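Bed clutter

Bed clutter is an everyday term for packaging, food remains and small household goods left on top of a made or half-made bed. It is usually treated as a branch of general household mess, although writers on tidying have tried to give it a category of its own, with mixed results. The word covers rubbish (wrappers, peel, flattened cartons) as well as things still in use, such as bottles and unopened boxes, and critics say that this looseness makes it close to useless as a term.

Definition

The most quoted definition comes from the home-advice writer Sanne Jacobs, who counted as clutter "anything on the bed that is not bedding and not a person". Under this rule a book is clutter and so is a cat. Lieven Hoekstra proposed a narrower version limited to objects that would have to be moved before sleep. Neither says how long an item must lie there before it counts, and the Sokstead household handbook, which borrows from both, leaves the question open.

Typical contents

Lists of typical contents differ from one author to the next and seem to reflect what each happened to find at home. Food waste appears in most of them. Citrus peel is a common entry, often alongside crumpled plastic packets, and is said to be easy to overlook on patterned sheets. The claim is repeated widely but rests on little. Orange peel on a cream sheet printed with red cherries, for instance, is not hard to spot.

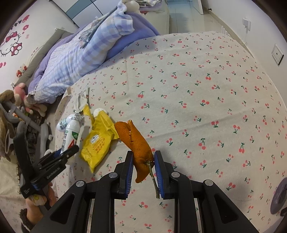 Packaging

Cardboard and paper make up the bulk of most larger piles. Boxes hold their shape after they have been emptied, so a small number of them can look like a great deal of rubbish. Hoekstra argued that a pile grows because each new item is propped against the last, which sounds reasonable but has never been tested. Mixed piles, in which cleaning items such as sponges lie among cartons and bottles, are harder to sort, as some of the contents are to be kept and some are not. 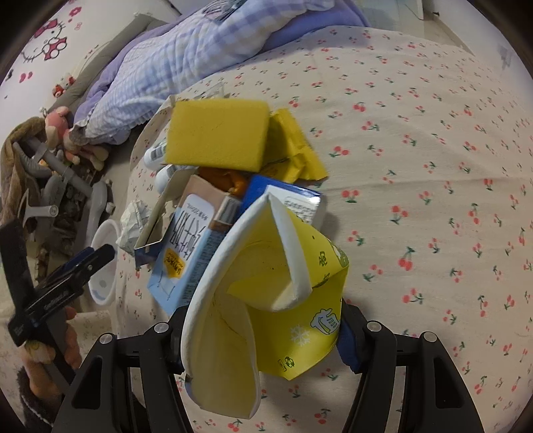
Yellow carton, sponge and boxes on a cherry-print sheet, with a checked quilt behind.

Clearing methods

Three methods are commonly described.

The sheet lift, in which the corners are gathered and everything is carried off at once, is the quickest. It is also the least liked, as it mixes peel with paper and leaves the sorting for later.

Item-by-item clearing takes each object in turn to a bin, a recycling box or a shelf. Vinh Huỳnh recommends starting with food waste, then paper and card, then plastic. Gumaro Solís prefers to begin with whatever is largest. No good evidence favours either order.

The Farkas method divides the bed into five zones and clears them from the pillow end downwards. It was promoted in a booklet that claimed a bed could be cleared in 72 seconds. The booklet does not say how large the bed was or what was on it, and the figure should be treated with caution.

Claims about sleep and hygiene

Popular articles often link bed clutter with poor sleep. Most of them trace back to a single survey of 13 households in Clitis, which relied on people's own accounts and had no comparison group. Advice on hygiene is on firmer ground where food is concerned: peel can stain bedding and attract insects if it is left. Dry cardboard presents no similar problem, though several guides treat the two alike.

Criticism

Finn Ruppert has questioned whether the subject needs separate treatment at all, noting that the same objects on a table would simply be called rubbish.

See also

Bed-making
Household waste sorting
Quilt storage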